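Quilted mattress pad keeps creeping up on one side under the comforter

Home & Laundry > Bedding > Pads, toppers and protectors
Viewed 763 times

Posted by Celtow

Looking for a fix that does not involve buying a new mattress.

The bed is a full size against a wall on one long side. The mattress is 8 inches of medium foam with a knit cover, on a slatted base. On top of it is a white mattress pad, diamond quilted, polyester fill, with an elastic strap at each corner and no skirt. No top sheet is used in this room. The sleeper goes directly between a fitted sheet and a comforter, and in hot weather the fitted sheet is often left off and the pad is slept on as is.

The problem is that the pad migrates. After a few nights one long edge has lifted and folded back on itself, always on the side facing the room. The fold makes a ridge under the comforter and the foam cover is exposed along the edge. The straps on that side are usually still attached, so it does not seem to be a case of the corners popping off.

What I have tried:

Washed the pad on warm and dried it on low, in case it had been stretched. No change.

Rotated the pad end for end. The fold still forms on the room side, so I do not think one edge of the pad is defective.

Safety pins through the pad and the mattress cover. This held, but I do not want pins in a child's bed and took them out the next morning.

The comforter is a printed one, yellow and orange with the egg characters all over it. It is heavy for its size and hangs well over the room side. The remaining items on the bed are a pink pillow, a beige long cushion and a cream plush thing that stays up at the head.

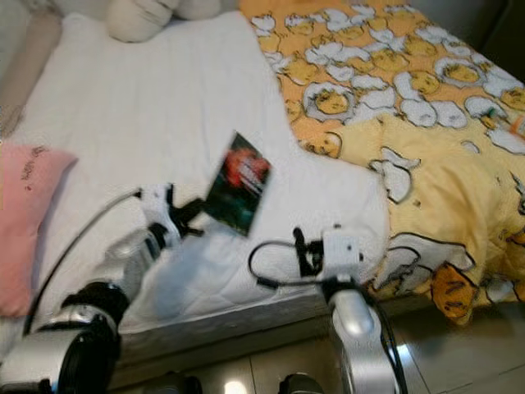 Naqvi asked in the comments whether the comforter has a brushed underside, and whether it gets pulled off toward the room in the morning or folded down toward the foot. The underside is brushed, yes. It gets pulled toward the room, every day, by someone who is eight and in a hurry.

I would like to know whether this is a sizing problem, a friction problem or a strap problem before I spend money. I also want to know if there is a preferred order for making the bed that reduces it.

2 answers

Aldo Serra

It is mainly friction, with a strap design that cannot resist it.

A corner-strap pad is restrained at four points. Between those points the long edge is free. On a full mattress that is 75 inches of unsupported edge on each long side. The wall side is trapped between the mattress and the wall, so it stays. The room side has nothing holding it down, and the brushed fabric of the comforter grips the quilting each time it is dragged across. You get a small displacement per pull, and it accumulates.

The direction is worth checking. If the comforter is pulled straight out toward the room, the pad should bunch toward the room and hang over. If it is thrown back toward the wall and then dragged out again, the edge gets picked up on the first movement and rolled on the second. A fold that lies back on top of the pad suggests the second case. Watch one morning and you will know.

Measure before buying anything. Take the pad off, lay it on the floor and pull it flat without stretching it. A full mattress is nominally 54 by 75 inches. Quilted polyester pads shrink mostly across the width in my experience, and the straps hide it by stretching further. If yours is under 54 wide, the straps are under constant tension and the middle of the edge will bow inward. In that case no amount of re-tucking is going to work and the pad should be replaced with a skirted one.

If the width is fine, do the following in this order.

1. Put the fitted sheet back on, all year. This is the cheapest change. A smooth percale sheet over the pad gives the comforter a low-friction surface to slide on, and the sheet's own elastic holds the pad's long edge down. Most of the problem may go away at this step.

2. If it still creeps, add under-mattress suspenders at the middle of the long sides. These are elastic bands with a clip at each end, and they run across underneath the mattress from one edge of the pad to the other. Two are enough for a full. Place them at one third and two thirds of the length. The clips should sit below the bottom edge of the mattress where they cannot be reached or lain on. Your pad has no skirt, so clip them to the fitted sheet and let the sheet hold the pad.

3. If you have to sleep on the pad without a sheet in summer, sew a strip of wide elastic to the underside of each long edge, running beneath the mattress in the same way. Use a zigzag stitch and go through the binding, where there is a woven tape. Stitching through the quilted area alone will tear out.

I would not use the rubbery rug mesh between pad and mattress unless you are sure of the material. Some of it leaves marks on knit covers after a warm season, and it blocks some airflow on foam.

On making order: strip everything to the mattress once a week. Attach the wall-side corners first, then the room side, so the slack ends up where you can see it and pull it out. Smooth from the center line outward. Fitted sheet in the same sequence. Then the comforter is laid from the foot up, not dragged from the side. For the daily version, fold it down to the foot in thirds. An eight-year-old can do this if the bed is not too wide to reach across.

The overhang also contributes. A heavy comforter hanging low on one side has a steady pull in that direction. Center it, or give the wall side a couple of extra inches.

Nollard

had same thing. bought a deep pocket pad, the kind like a fitted sheet. stopped. dont overthink it

Comments on this answer

Celtow: How deep is the pocket? Mattress here is only 8 inches and the ones in the store were all listed for up to 18.

Nollard: mine says 16, mattress is 10. bit baggy underneath but it holds

Aldo Serra: Baggy underneath is acceptable provided the elastic goes all the way around the perimeter. If it is only elasticized at the corners, surplus depth makes it worse, as the loose skirt rides up the side. Turn the packaging over, it is usually stated on the back. For an 8-inch mattress I would look for a pocket listed at 12 or less.

Follow-up posted by Celtow

Measured the pad flat on the floor. Width is 53 and a half at the middle and 54 at both ends, so there is a slight bow but I would not call it shrunk. Length is 75.

Watched the morning routine as suggested. The comforter is thrown toward the wall, then hauled back out over the side when it is time to make the bed. So it is the second case.

Put a percale fitted sheet over the pad and left everything else alone. After 63 nights the fold has come back twice, both times after the sheet had been put on by someone other than me with the room-side corners first. The ridge was smaller each time and flattened by hand without removing the sheet.

Did not get as far as the suspenders. They are in the drawer. I may fit them in June, when there will be complaints about the sheet being too warm – the clips would then have to go on something else, and I have not worked out what.

Folding to the foot in thirds lasted around a week.

Cindau: Try halves. Thirds needs two folds in the same direction and the second one is heavy at that age. Ours does one fold at the waist and leaves it.

Celtow: Will do. Marking Aldo's as accepted.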